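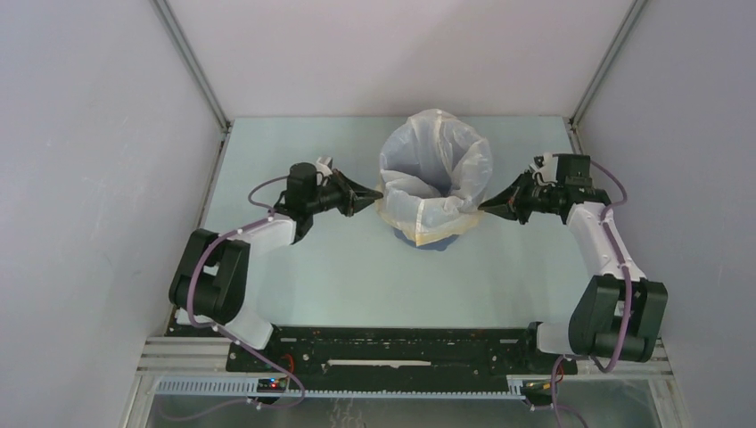
A white liner bag lines a small blue bin.

Melov bin liners coming to Asalau apartments this October, Grurmont says

Thicker hem, wider mouth, fewer torn bags on the stairs

ASALAU, September 6, 2024 – Grurmont, the household goods supplier, will start selling its Melov line of small bin liners in Asalau in October. Three sizes at launch. Rolls only, no boxes. Stores first, online orders after that.

The line is meant for kitchen scrap bins, bathroom bins and the little bins that live under desks. Mostly a apartment product. Asalau moved to separate food scrap pickup in the spring and a lot of households are now running two or three small bins where they used to have one big one. Big bags don't fit those. Grocery bags sort of do, until they split.

"People kept telling us the same thing at the counter," said Liam Wainwright, product manager for Melov at Grurmont. "The bag fits when you put it in and then it slides down the first time you scrape a plate. So now you're reaching in after it. We started from that complaint and worked out from there."

What's in the line

Melov Small. For bathroom and desk bins. Comes 13 to a roll.

Melov Medium. For countertop scrap bins. Also 13 to a roll.

Melov Tall. For narrow kitchen bins, the kind that go in the gap next to the stove. Heavier film than the other two, so 8 to a roll.

All three are cut with extra length at the top. The idea is that the bag folds well down over the outside of the bin and stays there. The hem is doubled. Bags tear off the roll along a perforated line and the open end is marked on the wrapper, which sounds minor until you have spent a while rubbing the wrong end of a bag between your fingers.

No scent in any of them. Grurmont tried a citrus version and dropped it. Testers in the smaller apartments did not care for it at all.

Where they were tried out

The liners were tested over six months in the Sani Street buildings on the east side of Asalau. Households got free rolls and a one page card to fill in. Grurmont made two changes from what came back.

First, the film on the Tall was made heavier. Coffee grounds and melon rinds were the trouble, a full bag of either is a lot of weight on a seam. The early version held in the bin and then let go on the way down to the yard.

Second, the rolls got shorter. The first rolls were too fat for the bracket inside a standard sink cabinet door. Tenants were keeping them on the floor of the cabinet where they picked up damp. The new ones fit the bracket.

"The second one was embarassing," Wainwright said. "We had measured the bins every way you can measure a bin. Hadn't measured the cabinet door. A tenant on the top floor mailed us a drawing with the width written on it, and we used her number."

Getting a better fit

The printed card from the test goes inside every wrapper. Short version:

Shake the bag open before it goes near the bin. Air in the bag does most of the work.

Push the bottom corners down with a closed hand. A bag hanging above the floor of the bin carries all the weight at the rim.

Fold the top down over the outside, all the way round. Leave a little slack inside.

If the bag billows up, press the air out along one side.

For wet scraps put a sheet of newspaper or a paper towel in the bottom. Empty the small bins more often than you think you need to in warm weather.

To take it out, unfold the top first and then lift. Lifting by one side is how most of the tears in the test happened.

A note on food scraps

Melov liners are plastic and are not compostable. They are for trash, and for lining scrap bins that get tipped out loose into the building's food scrap cart. The empty bag then goes in the regular trash. Please don't put the bag itself in the cart. The wrapper says so on the front in large type, Grurmont moved it there from the back after the Sani Street test.

A compostable liner is being worked on. No date. Early samples went soft after a couple of days with wet scraps in them and the company isn't willing to sell that.

Stores and stock

Eight stores in Asalau will carry all three sizes from launch. Smaller corner shops can order the Small and Medium by the case through the regular Grurmont order sheet, minimum one case, mixed cases okay. The Tall will be in limited supply through the first weeks as the heavier film comes off a different line and that line is still catching up. Shops that ordered early get filled first.

Building managers can ask for a sample pack, one roll of each size plus a stack of the fitting cards for the mail room. Cards are also available in large print. Ask for them by name or you will get the regular ones.

Liners bought at launch can be returned to the store with the wrapper, opened or not, if they don't fit the bin. Bring the bin measurements if you can. Height and the distance around the rim are the two that matter.

"We'd like the measurements even if you don't want your money back," Wainwright said. "There are a lot of odd bins in this town. Some of the older buildings have those square metal ones bolted in the hall closet and right now nothing we make fits them. I know about those. We're looking at it."

About Grurmont

Grurmont supplies cleaning and kitchen goods to stores, landlords and offices in and around Asalau. Its other products include dish cloths, sponges, shelf paper and drain strainers. Melov is its first line of bags sold under it's own name.

Press contact

Liam Wainwright, product manager, Melov. Sample rolls for reviewers on request – please say which size and give a mailing address, not a PO box. Stores wanting order sheets should go through their usual Grurmont rep.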